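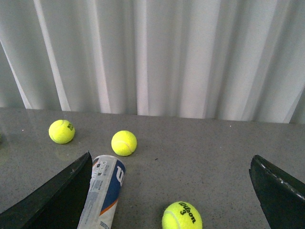

Bartoš wrote in to ask whether it was mad to change careers at forty-six with a mortgage, two teenagers and no idea what the new job would be. It came in as a comment under my last post, and my reply got so long that I gave up and moved it here.

No, it isn't mad! Or if it is, I did the same at forty-eight and have been enjoying myself ever since, so I'm the wrong person to talk anyone out of it. But I did learn a few things along the way, mostly by doing them in the wrong order, and I'd love to save somebody else a few months.

For anyone new: I spent the best part of twenty years in the accounts office of a firm that sold catering equipment. I was good at it. I could find a missing invoice faster than anybody in the building, and I used to get a proper thrill when a long column finally came out right. Then the firm was bought, the office moved to Granbridge, and I was offered either a longer commute or a modest cheque. I took the cheque, went home, and realised I had not written a CV since before I was married.

So I wrote one. It was terrible. It was four pages long and the first page was mostly about a certificate I'd got at nineteen. I sent it off for anything with the word "accounts" in it, heard back from almost none of them, and sulked for most of March.

What got me moving was the adult careers service at Jelbridge, which runs out of two rooms above the library. I'd walked past the sign for years and assumed it was for school leavers. It's for anyone! You ring up, they give you a first appointment of an hour, and you can have two more after that if you want them. Mine cost nothing because I'd been made redundant. I believe people in work pay a small charge, but do ask, as these things change.

I went in expecting a personality test that would tell me to be a park ranger. Instead the adviser gave me a sheet of plain paper and asked me to write down every task I'd done in the last month of my old job, however small, and then put a tick by the ones I'd have done for nothing. I had a whole page of tasks and very few ticks, and this is the bit I still find exciting: hardly any of them were by the sums. They were by things like "showed the new lad how to do the month end" and "rewrote the holiday form so people would fill it in". I'd been teaching for years, on the quiet, in between the real work.

I'd urge anybody to try that one, Bartoš included. Do it for a recent month, while you can still remember the boring bits. Don't write "managed stakeholders" or any of that. Write what you did with your hands and your mouth on a wet morning in the office.

After that came the CV, again. My second go was two pages, and the adviser still took a pencil to it. Out went the certificate. Out went the line about being a team player (everyone is, apparently). The jobs from before I was thirty shrank to a single line each. What went in was odd little facts with some weight to them. I had trained 3 juniors from scratch, and all of them were still in the trade. I'd cut the month end from six days to four. I had never thought of those as things you could say about yourself on paper, it felt like boasting, but read cold by a stranger they're just useful information.

Then I had to work out where the jobs were, and I'm afraid I went slightly overboard, as only an accounts person could. I made a spreadsheet. I put in every training or teaching support job I could find within an hour of home, whether I fancied it or not, with the pay, the hours and what they asked for. By the time I stopped there were 269 rows in it. My family thought I'd lost the plot, but I could sort that sheet by anything, and patterns came up that I'd never have spotted from scrolling through adverts on my phone in bed. Loads of them wanted the same entry-level teaching award. Hardly any asked for a degree. And there was a whole type of job I'd never heard of, where you go round small businesses teaching people to use their own bookkeeping software. I read that advert and laughed out loud in the kitchen. It was me! It was my page of ticks with a salary next to it.

The award was the next thing. I did mine at the college in Granbridge (yes, the commute I'd refused) over one term of evenings, six till half past eight. The course fee was £199 and the enrolment form was worse than anything in the course. If you haven't sat in a classroom since school, please don't let it put you off. I was frightened to death the first night and had brought three pens. There was a retired plumber, a dental nurse, a woman who kept bees, and none of us had the faintest idea what a learning outcome was. You have to teach a short session to the rest of the group at the end, on anything you like. I did how to read a payslip, and people asked questions until the room had to be locked up. Best evening I'd had in ages.

Now, interviews. I had five and was turned down from four, and I want to be plain about that, as blogs like this can make it all sound like a lovely smooth ride. The first was a disaster. I was asked to describe a time I'd dealt with a difficult person and my mind went as blank as a wall, after twenty years in accounts, where I could have named a dozen before lunch. What helped was writing out six true stories beforehand, each short enough to tell in a couple of minutes, and practising them aloud. I did it in the car, in car parks, with the windows up. One story can answer several different questions if you know it well enough. The one about the holiday form got me through "a time you improved something", "a time you met resistance" and "a time you listened to feedback".

The other thing that helped was ringing up after each no and asking what I could have done better. I hated it every time. Two places didn't call back. One gave me some waffle. The fourth told me, very kindly, that I'd spent most of the interview apologising for being new to the field, and could I perhaps stop? I put the phone down with my ears burning, and then I stopped, and the next one offered me the job.

It's with Mesia, a little training outfit that looks after shops, garages, farms and the odd vet. I do four days a week. I took a pay cut of about £200 a month at the start, which we felt, and I'd be lying if I said otherwise. We dropped one of the cars and got very keen on soup. It has crept back up since, though I don't think I'd have minded so much if it hadn't. Last week I watched a man who has been keeping his receipts in a biscuit tin for thirty years send his first proper invoice from a laptop, and he punched the air. I nearly did too.

So, Bartoš, to get to what you asked. You said you have no idea what the new job would be, and I think you may be starting at the far end. I hadn't any idea either. Start with the page of tasks. Book the first appointment, if your area has a service like ours (ring the library, they usually know). Don't hand in your notice until you've got the sheet of ticks in front of you and you've had a look at what's being advertised and what it pays. You also mentioned that your present place lets people drop to four days. Take that seriously! A free day each week for a term would cover an evening course and leave you time to visit a workplace or two. I went and sat in on a class at Jelbridge for one morning before I'd signed up for anything, simply by emailing and asking, and it told me more than all my reading had.

As for the teenagers, mine were appalled for a week and then started correcting my practice answers. My youngest still says "and what was the result?" when I tell a story at tea.

A few odds and ends I was asked about last time and forgot to put in. The spreadsheet had columns for job title, employer, distance, pay, hours, must-haves, closing date, and a last one just called "gut", marked out of ten. I used the gut column more than any other. I didn't pay anyone to write my CV, and from what I've seen of friends' bought ones they come back sounding like someone else. And I wore the same jacket to all five interviews, so I can report that it wasn't the jacket.

Comments are open as usual. If you've done the ticks exercise, do tell me what came up, especially if it surprised you. I'm out with a garden centre tomorrow and then two farms, so I'll be slow to answer, but I read every one of them with my morning tea. Next time I want to write about the teaching award properly, including the dreaded enrolment form and which bits of it you can leave blank.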